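4.2 Pre-match statements and home attendance

Attendance at Noltthorpe rose after players promised a win in the local press. 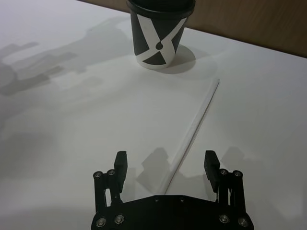 Reading time: 2 minutes

The mean gate in February was 2,742, a gain of 573 on the month before. 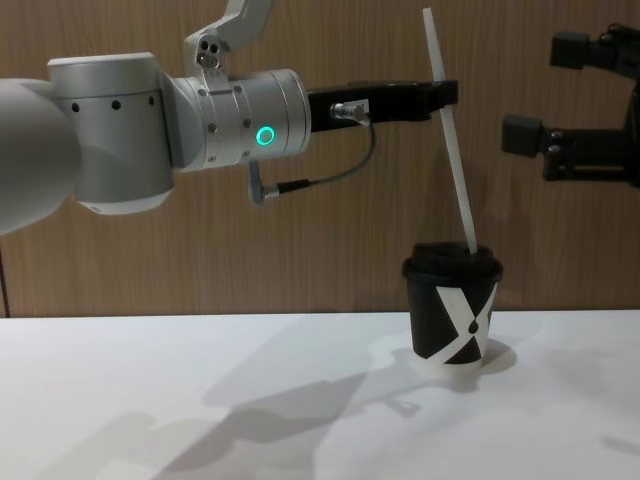

Away support did not follow the same pattern. Ollovus sold 95 tickets for the return match, and the Morrison stand stayed closed.

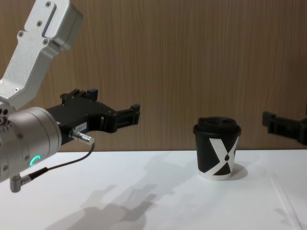 Did bold statements affect results?
The sample of 20 matches shows no clear link between what players said and the final score.

Ticket prices were held constant throughout the period.

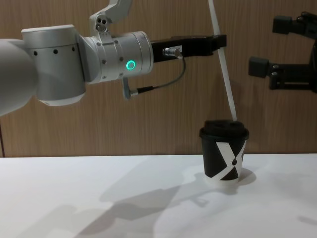
Figure 3. Black paper cup on a white tabletop.

Cup matches were left out of the model.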